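Brock McIntyre sells the Millora method of pantry-free storage, and he wants your bottled water on the floor. "Shelves sag, floors don't," he told me. I asked what he had against a cupboard. "Cupboards are where water gets forgotten." He charges $50 a visit for this.

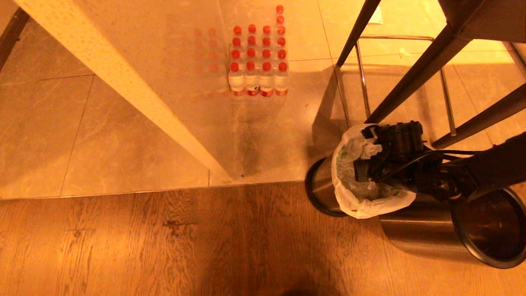 Ravinder Wong tried it for two weeks and stubbed a toe twice. McIntyre was unmoved. "People adjust," he said. I still keep mine under the sink.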